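Why Is a Soda Can Shaped Like That? 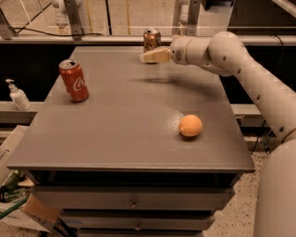 Two soda cans and an orange. Check out the silver tops!

Have you ever looked really closely at a soda can? Most of us just drink what's inside and drop the can in the recycling bin. But a can is a super clever piece of engineering, and you can work out a lot of its secrets with your own eyes and fingers.

Start with the shape

Why are cans tall and round? Why not square, like a box? Boxes would pack together without any gaps, after all!

The answer is in the fizz. Soda is full of a gas called carbon dioxide, and that gas is always pushing outward. In a box, the push would bend the flat sides and strain the corners. A round can has no corners up its sides, so the push gets shared out evenly all the way around. The metal can be very thin and still stay strong.

An orange is even rounder than a can! A ball shape, or sphere, is the best shape of all for holding a lot inside a small amount of skin. So why don't we have ball-shaped cans? Try stacking oranges and you'll find out fast. They roll! A can is a kind of halfway shape, round around the middle and easy to stand up on a table.

Look at the bottom

Find the red can in the picture and look down near the table. See how it gets narrower at the base? Many cans do this. The smaller bottom can sit neatly on the lid of the can below, and that makes a steady stack.

Now turn an empty can upside down at home. It curves inward like a little bowl! That curve is called a dome. It works like the arch of a bridge and helps the bottom stay in shape when the gas pushes on it.

And the top?

The lid is made as a separate piece and is usually thicker than the sides. The tab is a lever. You lift one end, and the other end presses down on a part of the lid that has a thin line scored into it. The line gives way and... psssht! That sound is gas rushing out.

Try it: the squeeze test

You will need:
an empty soda can, rinsed out
a full soda can, not opened
an orange

Press gently on the side of the full can with your thumb. It's hard! The gas inside is pushing back at you. Now press the empty can just as gently. Can you feel it give? Last, squeeze the orange. Its thick, spongy peel protects the fruit in a totally different way.

Be careful: keep your fingers out of the opening in the empty can. The edges can be sharp.

Words to know

Carbon dioxide: the gas that makes the bubbles in soda
Sphere: a shape that is round like a ball
Lever: a bar that turns on a fixed point and helps you lift or push

Next time: how does a juice box keep from leaking?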